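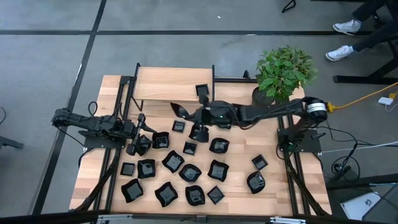

Hullus 고지도 경매 기록 모음, 읽어두기

급하게 씀. 틀린 데 있으면 이슈로 남겨주세요. 나중에 다듬을 예정(언제일지는 모름).

무엇인가

고지도, 지도첩, 해도 경매에서 나온 출품 정보와 낙찰가를 표로 옮긴 것. 종이 도록하고 경매 후에 배포된 결과지를 보고 손으로 입력. 행 하나가 출품번호 하나. 전체 1176행.
지도 이미지는 없음. 글자하고 숫자만. 도록 사진은 저작권 문제로 안 넣음, 요청해도 못 드립니다.

감정서 아님. 시세표도 아님. 집에 있는 지도가 얼마인지 알고 싶으면 감정인한테 실물 들고 가세요. 이 표에서 비슷한 제목 찾아서 값 매기면 거의 틀립니다. 같은 판이라도 상태, 채색 시기, 여백 잘림에 따라 가격 차이가 엄청 큼.

출처

Cidville 경매 도록과 결과지. 대부분이 여기.
Tully 위탁판매 목록. 고정가 판매분은 뺐고 입찰로 나간 것만.
도록이 없고 결과지만 남은 회차도 있음. 그런 행은 설명 칸이 거의 비어 있음. 빈칸을 추측으로 채우지 않았음.

파일

lots.csv 본 표
houses.csv 경매사별 수수료 규칙 메모
terms.csv 상태 용어 대조표 (도록에 나온 말 / 우리가 통일한 말)
changes.txt 고친 내역

인코딩은 UTF-8, BOM 없음. 엑셀에서 그냥 열면 한글 깨짐. 가져오기로 여세요. 구분자는 쉼표, 제목에 쉼표 들어간 건 큰따옴표로 감쌈.

열 설명

lot_id: 우리가 붙인 번호. 도록 번호 아님.
lot_no: 도록에 찍힌 번호. 뒤에 A, B 붙는 것 있음. 반드시 문자열로 읽을 것.
house: 경매사.
title: 도록 표기 그대로. 오자도 그대로 둠.
maker: 제작자 또는 발행자. 도록에 "전(傳)"이라고 된 건 maker_note에 표시. 이거 무시하고 집계하면 특정 제작자 수가 부풀려짐.
date_text: 제작 연대, 원문 그대로. "18세기 후반", "연대 미상" 등등.
date_from, date_to: 위 칸을 숫자로 바꾼 것. 바꿀 수 없으면 빈칸.
technique: 목판, 동판, 석판, 필사, 미상.
colour: 채색 여부. 당시 채색인지 후대 채색인지 도록에서 구분한 경우만 구분함. 구분 안 한 도록이 더 많아요.
height_mm, width_mm: 세로, 가로. 순서 주의. 옛 도록 중에 가로를 먼저 쓴 게 섞여 있어서 보이는 대로 바로잡았는데 다 잡았다고는 못 함.
measured: 판면 기준인지 종이 기준인지. 모르면 unknown.
condition_raw: 상태 설명 원문.
condition_std: terms.csv로 통일한 것. 다섯 등급 같은 거 아님, 그냥 태그.
est_low, est_high: 추정가.
hammer: 낙찰가, 수수료 빼고.
premium_incl: 결과지 가격이 수수료 포함으로 적혀 있었으면 yes. 이 경우 hammer는 역산값.
status: sold, unsold, withdrawn.
provenance: 소장 이력. 개인 이름은 전부 지움. 기관만 남김.

가격 관련 꼭 읽을 것

통화는 원래 통화 그대로. 환산 안 했음. currency 열 같이 보세요. 물가 보정도 안 함.

역산한 낙찰가는 houses.csv 수수료율로 계산. 구간별 요율인 경우 끝자리 안 맞을 수 있음. 호가 단위에 맞춰 반올림하려다가 오히려 틀어져서 관뒀습니다.

유찰은 hammer 빈칸. 0 아님. 평균낼 때 0으로 채우지 마세요, 전에 그렇게 쓴 그래프를 봤음...

경매 끝나고 따로 팔린 것(애프터세일)은 가격이 공개된 것만 sold로 넣고 note에 after 표시. 공개 안 됐으면 unsold로 남아 있음. 그러니까 실제 판매율은 여기 표보다 높을 수 있음.

묶음 출품

지도 여러 장이 한 출품으로 나온 게 73건. bundle 열에 yes. 장당 가격으로 나누지 않는 걸 권함. 대개 한 장이 값을 다 끌고 가고 나머지는 덤처럼 붙어 있어요.
지도첩은 묶음으로 치지 않음. 제본이 풀려서 낱장으로 나온 지도첩은 애매한데 도록이 지도첩이라고 했으면 지도첩으로.

입력 방법

한 사람이 입력, 다른 사람이 결과지하고 대조. 대조에서 어긋난 건 도록 원본 다시 확인. 입력 양식은 Rurorico에서 쓰던 걸 가져와서 열 이름만 바꿈. 그래서 안 쓰는 열이 2개 남아 있음(ref_a, ref_b). 무시하세요. 다음 판에서 지울거임.

한자 제목은 이체자 통일 안 함. 검색할 때 안 나오면 이체자로도 찾아볼 것. 로마자 제목의 긴 s는 s로 바꿈.

치우친 점

도록에 실릴 만한 것만 들어옴. 싼 지도는 상자째 넘어가서 기록 자체가 없는 경우가 많음. 중간값이 시장 전체보다 높게 나올 수밖에 없음.
해도가 많은 건 Cidville이 해도 전문 경매를 따로 열어서 그럼. 해도가 인기 있다는 뜻으로 읽으면 곤란.
같은 물건이 몇 년 뒤에 또 나온 경우 있음. 확실한 것만 same_as로 연결. 도록 사진이 흑백이거나 작으면 판단 보류했읍니다.
상태 설명은 경매사 말투 차이가 큼. "양호"가 집마다 뜻이 다름.

알려진 문제

일부 행에서 date_from이 date_to보다 큼. 고치는 중.
technique이 미상인데 제목에 목판본이라고 써 있는 것들 있음. 도록 설명에 따로 없어서 그냥 둔 건데 바꿀지 고민 중.
Tully 쪽 추정가 누락 많음. 원래 목록에 없음.
note 열에 줄바꿈 들어간 행 있음. 파서에 따라 행이 밀림.

해도 부분

도록 설명 전문을 따로 모은 텍스트가 거의 4000줄 있는데 이번 판에는 안 들어감. 맞춤법하고 줄바꿈 정리가 덜 됨. 정리되는 대로 별도 파일로 올림. 4월 쯤 생각하고 있는데 밀릴 수 있음.

이용 조건

표는 자유롭게 쓰셔도 됨, 출처에 Hullus라고만 적어주세요. 도록 문구를 길게 그대로 옮기는 건 각 경매사에 문의. 위탁, 매입 중개 안 합니다. 그런 메일엔 답 못 드려요.

고칠 것 보내는 법

lot_id, 열 이름, 지금 값, 맞는 값, 근거(도록 쪽수나 결과지). 근거 없으면 반영 안 함. 낙찰가를 "들었다"는 건 근거로 안 받음.
한꺼번에 여러 행이면 csv로 주는 게 편함. 열 순서는 바꾸지 말고.

마지막 수정 2020년 12월 5일
houses.csv 요율 오타 수정, same_as 몇 건 추가, 이 문서에 가격 항목 보충.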